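Drodside Community Help > Home > Laundry and clothes care

Sorting by color: one basket at a time or several?

Asked January 2023

I share a washer with 26 apartments at Clovergate, so I get one slot a week and I want everything sorted before I go down. I tip it all out on the table and put it into plastic baskets by color. The trouble is things that are both, like a gray top that is almost white. Does light gray go with whites or darks? And is a basket with holes in the sides okay for damp things?
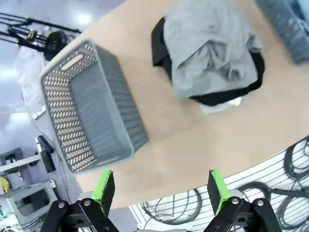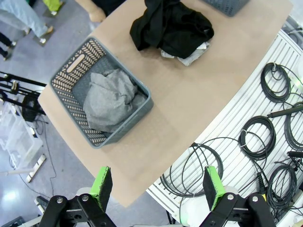
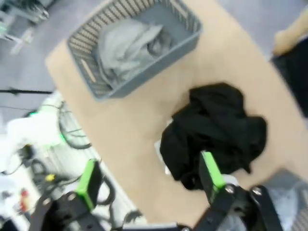

Gray basket, light gray and black clothes on the table.

I have a black Puma hoodie that still sheds lint after 15 washes, so I don't want it near anything pale. My old basket was solid and clothes left in it overnight smelled musty.

2 answers

Answer 1 (accepted)
Light gray goes with lights. Wash it cold with other pale colors and keep real whites separate if you use bleach. Black goes on its own or with navy, inside out. Pull the black things out of the pile first and the rest is easy to sort. If you only have one load, leave the hoodie for next week.

Holes are better for damp clothes, but don't leave them in there overnight. Hang them over a chair until your slot. I've had a Keson basket with slotted sides since September and the smell hasn't come back.

Answer 2
I put it all in together on cold and never had a problem. Don't know about the basket. Check the lint filter though, ours was full.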